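What Happens to the Little Things on Restaurant Tables?
A project report for Introduction to Everyday Materials, Drillby Community College

Why we picked this subject

When our group of three first sat down in the student lounge to choose a topic, we had grand ideas. We were going to study packaging across a whole supermarket, and then we were going to study the college cafeteria, and at one point we were very nearly going to study straws, which two other groups had already taken. What settled it in the end was lunch. One of us had ordered soup at the Clesero, the diner two blocks from campus, and while waiting for it had started sorting the sugar packets by color, the way people do. The question came up of how much of what sits on a restaurant table ever gets used for its purpose, and how much is fiddled with, spilled, pocketed or thrown out still in its wrapper. We talked about it for the rest of the meal and most of the walk back, and by the time we got to the library we had our project!

Where we did it

We asked at four places and two said yes, and we are very grateful to both of them. The Clesero is an old-fashioned diner with booths along one wall and a counter. Breakfast is its busy time. The Chowdhury is a family restaurant on the other side of the river, with bigger tables and longer meals, and we thought it would make a nice contrast. Both kitchens were patient with us, even on a crowded Thursday when we were certainly in the way.

We visited over 3 weeks in January, always with permission, and filled in 200 table sheets between the two restaurants. A table sheet was a half page that one of us completed after the guests had left and before the table was cleared. It had boxes for sugar, creamers, napkins, jam, toothpicks, salt and pepper, and a line at the bottom for anything else. That last line became our favorite part, and we ran out of room on it more often than we expected.

What we expected

Our guess was that sugar would be the most wasted item, simply because there is so much of it. We also guessed that the diner would waste more than the family restaurant, on the theory that people in a hurry grab a handful and leave the rest. We wrote both guesses down in our proposal so that we couldn't quietly change them later, which our instructor had warned us groups like to do.

What we found

Sugar was not the winner. Most of the packets people took out of the holder and didn't open went right back in at cleanup, and both restaurants were happy to keep using them as long as they were clean and dry. Napkins were a different story. Once a napkin has left the dispenser it is going in the trash, whether it was used or not, and tables with children went through stacks of them. At the Clesero a large table on a weekend morning could leave behind roughly 7 clean, unfolded napkins, just sitting there looking perfectly useful.

Creamers came second. They get warm on the table, so they can't be returned, and people seem to take one more than they need out of a kind of politeness to their future selves. Jam was third, and almost all of it was grape (make of that what you will).

We were wrong about the two restaurants as well. The Chowdhury left more behind per table than the diner did. Our best explanation is time. A long meal means a lot of sitting and talking, and hands like to have something to do while the mouth is busy. We found folded wrappers, torn labels and one very handsome boat made out of a paper placemat.

Toothpicks deserve a paragraph of their own. They are cheap and small, and they come in little containers that hold a surprising number and empty all at once if they tip. After a spill they have to be thrown away, so one bumped elbow can cost a restaurant more toothpicks than a week of ordinary use. Gathering them up again by hand is slow work, especially on cloth.
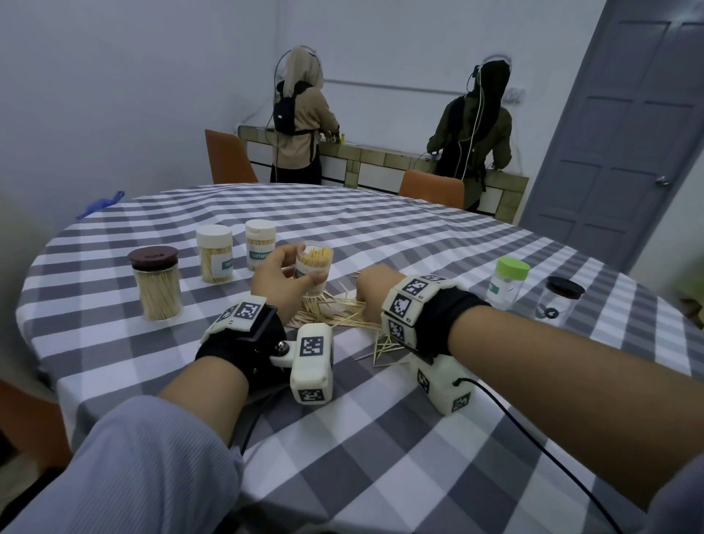 What we would suggest

Our suggestions are small ones, and the restaurants are welcome to ignore them. A napkin dispenser that gives one at a time would help the diner a good deal. Creamers could be brought with the coffee instead of waiting in a bowl. For toothpicks, we liked the kind of holder made by Zisholm, which releases a single pick when you press the top, though we only had one to try and didn't leave it out with guests.

What we would do differently

We should have practiced filling in the sheets together before starting. In the first few days we didn't agree on whether a napkin with one crumb on it counted as used, and we had to go back and set a rule. We would also like to visit at dinner, and in summer, when the Clesero puts tables outside and the wind joins in - the owner tells us that is when things really go missing.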